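# 家庭采集守则出了四页，谁来查仍没写

六月，数据采集商Dalari联合夹爪供应商Kuneck和审核机构Clulline，公布了一份手持夹爪入户采集的操作守则。签字的三家都说这是行业里急需的东西。急需是真的，至于这份东西管不管用，读完以后我没有他们那么乐观。
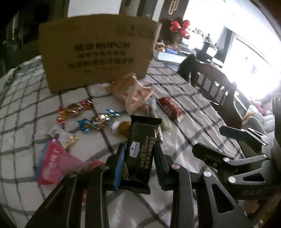

守则正文4页，适用范围写得很宽：凡是由人手握夹爪、在真实住宅里演示抓取和整理动作，并把画面和开合数据用于训练机器人的，都算在内。采集员进门前要做什么，桌上的东西怎么摆，什么样的一段算失败，失败的要不要留，结束以后住户能要求删什么，都有条文。语气统一用“应当”。全文只有一处“必须”，出现在设备充电那一条。

Dalari负责标准事务的希尔德·费尔许伦（Hilde Verschueren）在线上说明会里把“应当”解释为“强烈期待”。有人问不照做会怎样，她说签署方会“在下一轮合作中考虑这一因素”。再追问谁来考虑、按什么考虑，会议时间到了。

## 97这个数字是怎么来的

随守则一起放出来的还有一份试行摘要。摘要说，试行期内共采集3734段，合规率97%。这两个数字当天就上了Dalari的首页，字号比守则的下载链接大得多。

合规率听着漂亮，问题在于合的是哪条规。翻到摘要的附注才看得到，逐段检查的只有四个项目：起始时夹爪是否张开、画面是否连续、目标物是否在开头就看得见、文件命名是否正确。住户同意书、旁人入镜、失败段的保留，这些最容易出事的条款，一项也没进入计算。文件名写对了，就贡献了一份“合规”。

检查的人也值得一提。初检由采集员互相做，复检由Dalari自己的标注组做，Clulline看到的是复检以后的汇总表。Clulline的审核员诺伯特·加尔（Norbert Gál）没有回避这一点。他在回复我的邮件里写道，本次工作的范围是“核对汇总方法的一致性”，原始画面不在范围之内。换句话说，Clulline确认了加法没有算错。

加尔还说，下一轮他会要求抽看原始画面。抽多少，什么时候抽，邮件里没有提。我回信又问了一遍，截稿前没有收到答复。

## 零食、包装袋和“自然摆放”

守则里写得最细的是桌面物品一节，大概也是写的人最有经验的地方。软包装、糖果、小袋零食被单列成一类，理由写在脚注里：膜会皱，会反光，袋口的封边容易被夹爪指垫带歪，几样小东西挨在一起时，从夹爪这一侧看过去常常互相遮挡。这些都是做过的人才会写的话，我没有意见。

有意见的是后面那条“自然摆放”。条文要求物品“保持住户日常状态，不作人为布置”，紧接着又要求每段开始前目标物“应当有足够部分可见”，并且“周围应当留出夹爪进入的空间”。两句话放在一起，采集员就得在不布置的前提下把东西布置好。谁家的糖会自己给夹爪让路呢？

弗拉斯塔·维德马尔（Vlasta Vidmar）做过两季入户采集，现在带新人。她说实际做法人人都懂：先照原样拍一段交差，再把东西拨开一点，后面几十段都用拨开的样子拍，表格里一律填“自然”。守则没有给“略作调整”留一个选项。她在征求意见时提过，收到的回复是“选项过多会影响填写效率”。

“表格上有两个格子，我们做的事在第三个格子里，”她说，“可是没有第三个格子。”

这件事听起来琐碎，到了买数据的人那里就不琐碎了。标着“自然”的几千段，里面有多少是真的没动过，买方无从知道。训练出来的东西在整理过的桌子上好用，换一张没整理的桌子就发愣，账最后算到谁头上，守则没有谈。

另一处含糊是“完成”的定义。守则说，目标物“被稳定夹持”即算一段抓取完成。稳定多久？离不离开桌面？袋子立着被两边夹住，底边还碰着桌布，算还是不算？维德马尔说她带的两个组在这上面判法相反，各自都能在条文里找到依据。两个组的数据后来合进了同一个包。

## 失败的那些段去哪了

失败段的处理是全文最让人起疑的部分。守则写明失败段“应当保留并标注”，这比过去的通行做法好，过去很多团队是直接删。可是同一页往下看，采集员的计件以“有效段”为准，失败段不计入有效段。

让人保留一样不给钱的东西，还要多花时间去标注，结果可以预料。维德马尔的说法比较客气：“会有人认真留的，主要是刚来的。”等他们看到第一张工资单，她补了一句，也就学会了。

试行摘要里没有失败段的数量。我问费尔许伦，3734段里包不包括失败段，她的答复是“包括按定义应纳入的部分”。我又问定义在哪里，她给了守则的页码。那一页上只有前面引过的那句话。

软包装一夹就滑，一滑就掉，掉了再来，这在入户采集里稀松平常。一份数据里几乎没有失败，合理的猜测是失败没有被交上来。当然也可能他们的采集员手特别稳。我愿意看到证据。

## 满3000段就免抽检

还有一条藏在附录里，说明会上没有人讲到：采集员累计提交满3000段且无退回记录的，转为“信任采集员”，此后交的数据免于常规抽检。

设这一条的用意不难理解，抽检要花人工，老手出错少。但是照这个写法，门槛看的是数量和“无退回”，而前面说过，初检是采集员互检。一个组里的人互相不退，大家一起够数，一起免检，程序上挑不出毛病。条文也没有写免检资格会不会到期，出了问题能不能收回。

加尔在这一条上和我看法接近。他说Clulline的意见稿里建议过按时间复核，定稿时没有采纳，原因他不清楚。Kuneck方面对附录没有评论，只强调他们提供的是夹爪，不参与数据质量管理。那么Kuneck为什么在封面上并列署名，公关部门的回答是“体现对生态的支持”。

## Softić不签

做整理机器人的Softić是这类数据的买家之一，这次没有签。数据采购负责人卡斯特里奥特·德利奇（Kastriot Delić）说，内部讨论过两轮，最后决定继续用自己的验收单。

他的理由很实际。签署守则意味着承认带有合规标记的数据“原则上可接受”，而这个标记目前由卖方自己打。他说Softić收货时会随机抽段，从头看到尾，记下物品有没有在两段之间被换过位置，第二只夹爪进出画面时有没有碰到目标物，标注写的是单手还是双手。这几样在守则里要么没有，要么一笔带过。

双手采集在守则里占了两行。两行里说左右两只夹爪“应当同步记录”，同步到什么程度没有写。德利奇对此的反应是笑了一下，说他们因为两边时间对不上，整批退过货。退给谁，他不肯讲。

我问他有没有把自己的验收单公开的打算。他说没有，里面有些内容涉及产品。这一点我也要记上一笔：买方抱怨标准太松，手里那份严的又不给人看，行业里其他人还是只能用松的。Softić要是真在乎，拿掉涉密的几行贴出来，花不了一个下午。

## 住户那一侧

入户采集进的是别人的家，这部分守则写了半页，标题叫“尊重与沟通”。内容包括进门前说明用途，采集时避免拍到住户面部，结束后物品复位。都对，也都早就有人在做。

缺的是具体的东西。夹过的零食归谁，还能不能吃？指垫多久擦一次，用什么擦？前一家夹过抹布，后一家夹饼干袋，中间要不要换指垫？守则在设备一节里写了“保持清洁”，四个字管全部。

安全顾问雅尼克·萨巴捷（Yannick Sabatier）看过征求意见稿，他最在意的是连杆。手持夹爪开合靠人手带动，力气不算大，家里有小孩时，小手指伸进连杆之间的空隙还是可能夹伤。他建议写明采集时桌边不得有儿童，休息时夹爪闭合收好，不要留在桌上。定稿里的对应条文是“注意周围人员”。

“注意”由谁来注意，他也问过。采集员两只手都握着夹爪，眼睛盯着目标物，这时候要他再去看桌子另一头有没有孩子过来拿糖，萨巴捷认为不现实，应当有第二个人在场。多一个人就多一份工钱。这一条连意见汇总表都没有进。

背景也是老问题。桌子后面的柜台、窗边、椅背上搭的衣物，都会跟着录进来，纸箱上的字有时也能认出几个。守则要求“尽量避免可识别信息”，没有说采集完由谁查看背景，查到以后是打码还是整段作废。住户有权在结束后要求删除，条文写了这项权利，没有写期限，也没有写数据已经卖出去以后怎么办。费尔许伦说这部分“由各签署方根据当地法律处理”。既然各按各的来，守则里写这一条的意义就剩下一个标题。

我问她有没有住户参与起草。她说征求过“用户侧代表”的意见。代表是谁，她说不方便透露。

## 写得还行的地方

公平起见，有几条我认为可以直接拿去用。

设备检查那一页写得老实：每次开工前空夹几次，看两侧指垫能不能对齐，转轴螺丝有没有松动，镜头有没有糊，发现问题当场换，不许“拍完再说”。工时那一条规定连续采集后应当休息，虽然又是“应当”，至少把手腕疲劳当成了一件事。疲劳以后动作会变形，变形的动作照样进数据，做过的人都知道。

还有一条要求记录物品包装的状态，未拆、已拆、空袋分开填。维德马尔说这是她那一批人争来的，以前一律填品名，满袋和空袋在表格里是同一样东西，夹起来完全两回事。

这几条的共同点是写到了能照着做的程度。可惜篇幅加起来不到一页。

## 下一步

三家签署方称，守则将在试用后修订，届时会“引入更广泛的利益相关方”。修订时间表没有公布，意见收集用的是Dalari网站上的一张表单，提交以后不生成编号，也看不到别人提了什么。我试着交了一条，问的是失败段的数量，页面显示“感谢您的支持”。

Clulline目前在准备收费的合规标记服务，签署方首年有折扣。标记打在数据包上，查的范围是不是仍旧只到汇总表，加尔说要看合同怎么签。

德利奇那边照旧抽段看片。维德马尔下周带新一组人入户，她打算在备注栏里手写“略有拨动”，能写几段写几段，系统收不收另说。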